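Home Posts Kitchen Garden Grumbling Contact

The other plastic plate

I set aside Saturday morning to sort out the toy kitchen stuff. My plan allowed for one coffee. By the third I had a pile for keeping, a pile for giving away and a much larger pile that refused to be either.

Anyone with small relatives will know how this happens. You buy one sensible set of cups and plates, and then people are kind to you. A grandmother contributes a teapot. A neighbour moves to Saronham and leaves a box on your step with a cheerful note and no forwarding address. Before long you own 71 pieces of pretend crockery and food, and the actual adults of the house are eating toast off a paper towel.

I know it's 71 because I wrote it down, which tells you what sort of morning I was having.

The first rule I made was that everything had to belong to a set. This lasted six minutes. There are no sets. There are colours that nearly match, in the way that two navy socks nearly match until you get to the office. Mirjam Moser, who has raised three children and owns a label maker, told me over the phone to sort by type: cups with cups, bowls with bowls, all the food in one tub. I said that sounded too easy. She said yes. 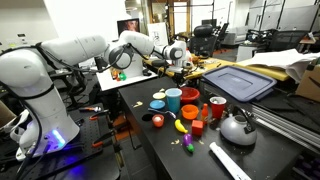
So I went with type, and it mostly worked until I got to the vegetables. The eggplant is my favourite toy in the whole collection and has never once been cooked. Every meal served to me in this house has been banana. Banana soup, banana pie, banana with a block on it, which I was told was cheese. I've eaten all of it with great appreciation and asked for the recipe.

Then there's the matter of real things that have drifted into the toy box. Spoons, mainly. I'd been blaming the dishwasher for our spoon shortage and had even bought a packet of new ones, so I now owe the dishwasher an apology and have more spoons than anyone could want. If you come for dinner there will be soup.

Lids are the other problem. I have storage tubs and I have lids, and they seem to have been purchased by two people who weren't speaking. I did find one that clicks onto the old Prurkel tub if you lean on a corner and swear a bit – quietly, little ears and all that. That tub is now Food. The long flat one is Dishes. Blocks are going in a shoebox until I think of something better, so that's where they'll live until the kids leave home.

Lawal Ekpo dropped in before lunch to return a drill, looked at the piles and asked whether I was opening a café. He then took half the giveaway bag for his nieces, which makes him a hero in my books, and the wonky teapot, which makes him a saint.

The rest of the bag is by the front door. I meant to run it over to the charity shop in the afternoon but it started raining, and by the time it cleared up somebody had unpacked two bowls and was serving lunch again.

Banana.

Back to top | Email me about spoons | © All words mine, please ask before borrowing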